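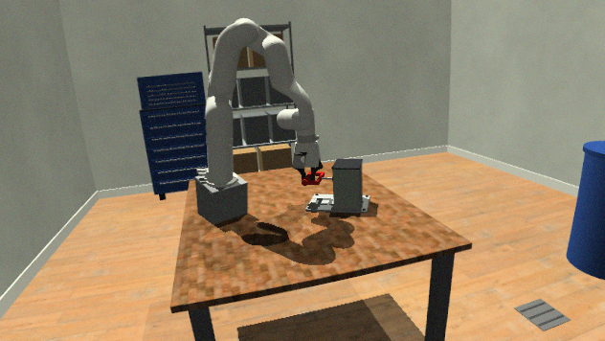
Stemer Home Entertainment Brings "Tistura" Home in a Complete Two-Season Set

August 23, 2022 – Stemer Home Entertainment is delighted to announce that Tistura, the family mystery series that so many viewers have taken into their living rooms and their hearts, will be available to own this fall as a complete set on Blu-ray, DVD and digital.

Set in the small lakeside town of Pinto, the series follows two sisters who come back to run their late grandmother's ferry and find that half the town is keeping something from the other half. It is a show to watch under a blanket with the people you love, and we have been touched by how many of you have written to say that you do exactly that – some of you with three generations on the same couch!

The set gathers both seasons for the first time, with a running time of 535 minutes. It also includes two brand-new featurettes, one on the music and one on the building of the ferry landing, along with a gag reel, deleted scenes and a booklet of recipes from the Pinto Diner, which fans have been asking us for ever since the pie episode.

"We read every letter that came in after the finale in June, and the same question kept turning up, which was when people could have the whole story on their shelf," said a spokesperson for Stemer. "We are so happy to be able to give them an answer at last, and we hope they enjoy the extras as much as we enjoyed putting them together."

Pre-orders are open now at participating retailers and through the Stemer online store. English subtitles are included on all episodes and featurettes.

About Stemer Home Entertainment
Stemer releases family films and television series on disc and digital, and is a division of Edomen Media.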